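Jollis troca as toalhas de papel por panos de microfibra

O café Jollis, no rés-do-chão do edifício Trotthorpe, deixou de usar toalhas de papel na limpeza das mesas. Desde janeiro, cada mesa da sala tem um pano de microfibra à mão, e quem entorna alguma coisa pode limpar logo, sem esperar pelo empregado.
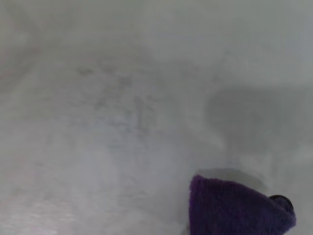

A mudança foi proposta por Eyvindur Lund, responsável pela sala, depois de um mês em que se gastaram 17 rolos de papel. Segundo Lund, o café com leite é o que mais suja as mesas brancas – seca depressa e deixa marca se for limpo só com papel seco. Os panos são passados ligeiramente húmidos e lavados ao fim do dia, sem amaciador.

A sala tem 13 mesas e abre às sete da manhã. Os primeiros panos foram comprados à Bisgaard, que fornece também os detergentes da casa.

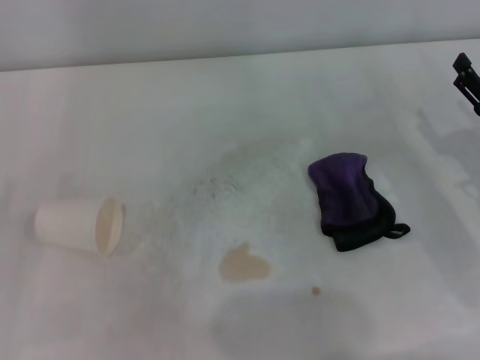
Os copos de papel continuam a ser usados ao balcão e nas mesas, mas o Jollis pondera passar a servir em chávena quem fica na sala. A decisão deverá ser tomada na primavera. O outro café da mesma gerência, em Derkberg, mantém por enquanto as toalhas de papel e deverá receber os panos cerca de sete semanas depois.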